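Skostirwood stone yard to stay open through the winter
2024-12-02

Good news for anyone in the Follton area who has been putting off a kitchen or a bathroom – the stone yard at Skostirwood, which many of us feared would shut its gates before the holidays, will be staying open right through to March.

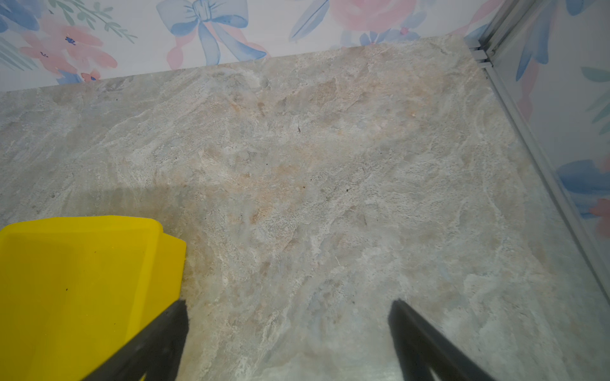
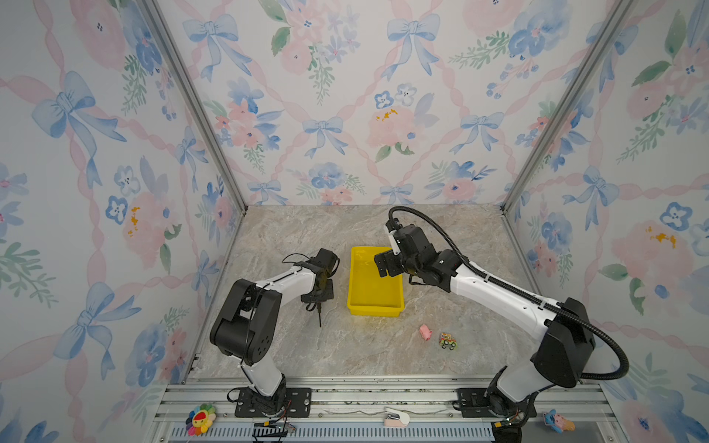 Marble-patterned surfaces, first close up and then with a floral wallpaper.

The yard has been a fixture on the Rillton road for as long as most folks can remember, and it was a sad day in the fall when word got out that the lease was ending. Since then 167 people have signed the book at the front desk asking for it to be saved, and quite a few of them wrote very kind notes next to their names about hearths, doorsteps and grandmothers' pastry counters.

Jalali, the family firm that has run the yard all these years, told customers over the weekend that it has agreed on new terms with the landlord. The winter heating bill was the sticking point, and a grant of $3000 from the Follton small business fund will go toward that, with the firm paying the rest.

Opening time moves to 10 in the morning for the cold months, and the yard will close on Sundays as it always has. The offcut shed, much loved by gardeners and by anyone who needs a nice cool slab for rolling out dough, stays where it is behind the office, and every piece in it will be marked down by 10 percent until the new year. Bring your own blankets for the trunk, please, and somebody strong if you have your eye on one of the bigger pieces!

Saturday morning classes on cleaning and caring for stone and stone-look counters will come back after the holidays too. They are free, they fill up fast, and there is usually coffee – ask at the desk or call the yard to put your name down. What happens after March is still being talked over, and we will pass along any word as soon as we have it.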